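Teleop Tasse auf Abtropfgitter, Griff kippt immer

umoesli
Thema: Demos per Fernsteuerung
Hallo zusammen, bin grad am Aufnehmen für die Küchenaufgabe. Tasse greifen, aufs Gitter im linken Becken. Von 26 Demos sind 11 brauchbar, Rest Müll. Handschuh ist der von Graline. Problem: Finger schliessen ungleich, Tasse kommt schräg. Stand von 16 Uhr:

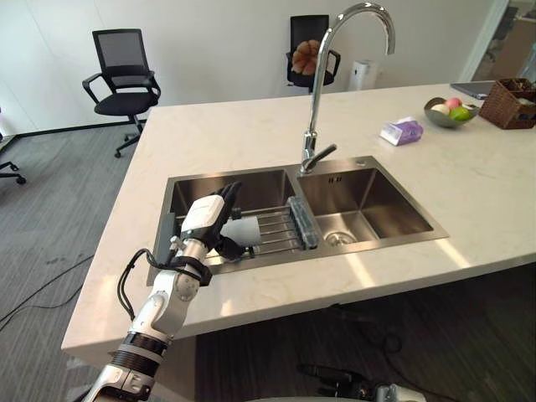
Linkes Becken, Tasse liegt quer in der Hand, knapp über dem Gitter.

Soll ich die schiefen drinlassen oder wegwerfen?

bramisari
wegwerfen. Policy lernt sonst genau das. Und langsamer fahren, bis zu 4 Sekunden nur fürs Zugreifen ist ok

Usten
Seh ich anders. Ein paar schiefe mit Korrektur drin sind Gold wert, sonst weiss er nachher nicht wie er da rauskommt. Nur die ohne Korrektur löschen.

bramisari
korrektur ja, aber dann sauber markiert. bei uns im November alles gemischt, 3 Wochen Training für nix

Baumgartner
Würd erst mal die Bürste vom Gitter nehmen, die liegt rechts quer drauf. Oder willst die als Störobjekt?

umoesli
Bürste ist Absicht, soll variieren. Handschuh hab ich neu kalibirert, Daumen war daneben.

Usten
Daumen ist immer der Daumen. Und führ den Arm mal von Hand hin statt remote, nur zum Vergleich.

umoesli
Geht bei dem Arm nur ohne Finger, die muss ich trozdem fernsteuern. Probier ich morgen.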